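Clundeo Household Handling Data Project
Progress report to the Stonent Fund, second reporting period

1. Summary

The project is collecting demonstrations of everyday kitchen handling for use in training a manipulation policy. Work in this period centred on slender objects: sticks, straws, spoons and forks, picked up and put down by a person using a hand-held gripper. We have recorded 400 demonstrations that passed review, against a period target of the same number. Spending is within budget. One item, the second collection site at Prakcombe, is behind schedule and is covered in section 5.

2. Collection method

All demonstrations in this period were made with the hand-held gripper described in our first report. The operator holds the tool, closes the two fingers on the object and carries out the task at a natural pace. The camera travels with the tool, so the recorded view is close to the view the policy will have when it runs on the arm in the Vermeulen lab.

Each session consists of 40 demonstrations. Before each one the operator moves the cup and the surrounding items to a new layout. Other kitchen goods are left at the edges of the work area on purpose. In the first period we cleared the table completely, and the policy trained on those recordings did poorly as soon as a mug or a bowl was present.

The surface is also treated as a variable. We moved from plain coverings to busy printed ones, including a patchwork print with checks, florals and borders in many colours. A thin brown stick against this background is a harder visual problem than the same stick on a white table, and we want that difficulty in the training set.

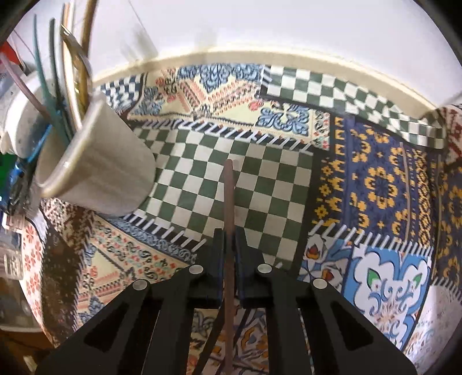
3. Task set

Two tasks were in use.

Task A: grasp a single stick and carry it to a target position. The grasp must hold without the stick turning between the pads. Operators were asked to vary the height of the grasp along the stick, as early recordings were nearly all taken at the midpoint.

Task B: work with a cup that holds several utensils at once. The operator either removes a named item or adds one to the group. Neighbouring items lean on and cross each other, and a poor approach will drag a second item out with the first. Colour is the main cue for telling the sticks apart, and metal items are included because their bright highlights give the depth estimate trouble. In one layout a gold spoon stood between a white stick and a brown one, with a fork leaning across to the right.

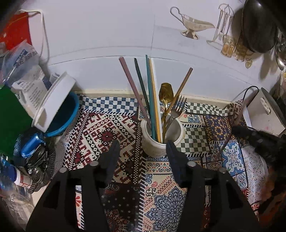 Task B takes longer to record than Task A and is rejected more often at review. The usual fault is a finger touching a neighbouring utensil on the way in. We considered keeping these recordings as valid and decided against it for the main set. They are stored separately with a contact label, and may be of use later for training a failure detector.

4. Review and labelling

Every recording is watched once at normal speed by someone other than the operator. The reviewer marks the start of the approach, the moment of closure and the release. Recordings are rejected for lost tracking, for an object leaving the view before release, or for a grasp repeated within the same attempt.

Tracking loss was the largest single cause of rejection early in the period. It happened mostly when the operator turned the tool quickly towards the plain wall, where there are few features to follow. Operators now begin with a slow sweep over the work surface – this adds little to session time and the problem has become uncommon.

The labelling guide was revised in February. The main change concerns the moment of closure, which is now defined as the first point at which both pads are in contact with the object. Recordings labelled under the old wording have been relabelled.

5. Issues and delays

Prakcombe site. The room is available but the second tool has not been calibrated to the same standard as the first. Finger opening reads wider than the true value near full closure, the range that matters most for thin objects. We will not collect there until this is fixed. The expected delay is 4 weeks.

Pad wear. The finger pads become polished with use and thin sticks begin to slip. Pads are now changed at the start of every second session.

Operator habit. All recordings to date come from 2 operators, both right-handed. Approaches from the left side of the cup are under-represented as a result. A left-handed operator will start next period.

6. Plan for next period

Collection of Task B will continue, with more crowded cups and a wider range of handle shapes. Task A will be closed apart from a small top-up of low grasps. The first training run on the combined set is planned once relabelled files have been checked, and results on the Vermeulen arm will be included in the next report, with success counted separately for wooden, plastic and metal items.

We ask the Fund to approve moving the unspent Prakcombe travel allowance to replacement pads and storage. The total budget would not change.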